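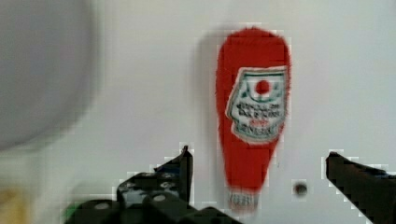
## Attached collision object rotated after grasp (Zarei planner, wrist camera pose)

**mtannous_k** · September 2019

Setup: single arm, white tabletop, pose estimate from the wrist camera, grasp planned in Gatevora, transfer planned in Zarei. The pose estimate is taken at pre-grasp with the fingers open on either side of the object. I attach the mesh to the tool link as soon as the gripper driver reports closed.

The pre-grasp estimate is fine. After lift the attached mesh is rotated relative to the real object, mostly about the tool axis. Zarei then plans a transfer that is collision free for the mesh and not for the ketchup bottle. Config:

```
attach:
 trigger: gripper_closed
 pose_source: wrist_cam
 max_pose_age_ms: 300
planner:
 attached_padding: 0.0
```

Tried so far:

- Redid the hand-eye calibration. No change.
- Raised the detector confidence threshold. Fewer estimates, same error.
- Set padding to 2 cm. It plans around everything and then fails on the approach to the dishes.

Is there a supported way to refresh the attached pose after the grasp? Ticket 3235 looks related but it was closed without a patch.

Karim Tannous

---

**pallet_jack**

300 ms is your problem. At any reasonable approach speed the camera has moved a long way between the exposure and the attach. Drop `max_pose_age_ms` to 32 and see if the rotation goes away.

---

**nullspace_ed**

> 300 ms is your problem.

I don't think so. The pose is stored in the base frame with the exposure timestamp, so a moving camera doesn't matter as long as the TF lookup uses that stamp. Age only matters if the object moves. And the object does move, when the fingers close on it. A tapered bottle between two flat fingers will settle wherever the contact normals put it. You are attaching the pose from before contact.

Second suspect is the symmetry handling. If the mesh is declared rotationally symmetric, the estimator is free to return any yaw, and the label texture is the only thing that pins it down. Look at what Atwood publishes for the symmetry class.

---

**pallet_jack**

The lookup uses that stamp if you're on the current Atwood bridge. The May build used latest-available TF and ignored the stamp. Which one is he running?

---

**mtannous_k**

The May build. I'll update it. Symmetry class is `none` for this mesh.

From the same workspace, during transfer:

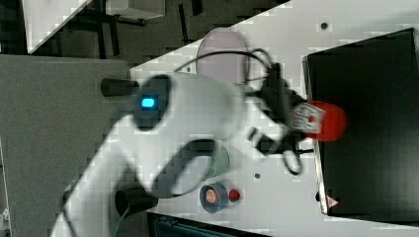 *Red object held horizontally, rounded end to the right.*

In RViz the mesh for this kind of hold comes out with the long axis pitched toward the table. Any goal on that side of the arm then gets rejected for a tabletop collision, or I get the long way around over the black unit on the right.

---

**nullspace_ed**

Pitch is a different failure from the one in your first post. Yaw about the tool axis is slip or symmetry. Pitch with the object held like that suggests the attach transform is composed in the wrong order. Can you post the code?

---

**mtannous_k**

```python
T_tool_obj = T_base_obj @ inv(T_base_tool)
scene.attach("tool", mesh, T_tool_obj)
```

---

**nullspace_ed**

Wrong order. You want

```python
T_tool_obj = inv(T_base_tool) @ T_base_obj
```

Yours looks plausible when the tool orientation is close to identity in base, and then falls apart as the wrist tilts.

---

**pallet_jack**

Fine, that explains the pitch. I still wouldn't run the May bridge. With latest TF you get an error that scales with approach speed, and it will look like calibration drift.

---

**mtannous_k**

Fixed the order and updated the bridge. Replayed 1304 logged transfers offline. The pitch error is gone from the replay. A residual yaw remains, largest on round and tapered objects, which fits the settling explanation.

For the residual I'm now doing a second estimate after lift and overwriting the attached transform before the transfer plan is requested. The wrist camera is no good for it once the fingers are closed, so this uses the fixed view over the table. 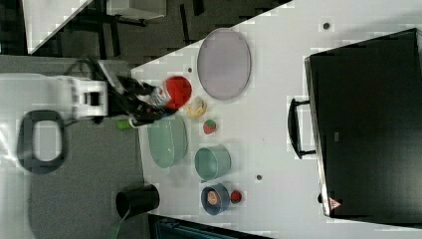 The segmentation mask has to exclude the gripper links, otherwise the linkage and cables get pulled into the object cluster and the fit drifts toward the tool. I render the links from joint state at the image timestamp, dilate the result, and subtract it. The loops in the cable aren't in the URDF, so they still leak through. For now there's a depth gate around the tool point and a minimum inlier ratio; under that ratio the pre-grasp transform is kept and the padding goes up for that plan only.

---

**cisusex_dev**

Maintainer of the Cisusex mask filter here. You can pass extra geometry to the renderer without touching the URDF:

```
cisusex_mask --extra-links cable_hull.stl --parent tool
```

A convex hull around the cable bundle is usually enough. It costs you some mask area near the wrist.

---

**pallet_jack**

A hull that size will eat small objects. Small things sit right under the linkage.

---

**cisusex_dev**

Then use several capsules. The flag can be repeated.

---

**mtannous_k**

Capsules it is. I'd also prefer to stop the arm for the second estimate, since motion blur on the fingers makes the dilation radius hard to choose. Reopening 3235 with the bridge version and the replay diff attached.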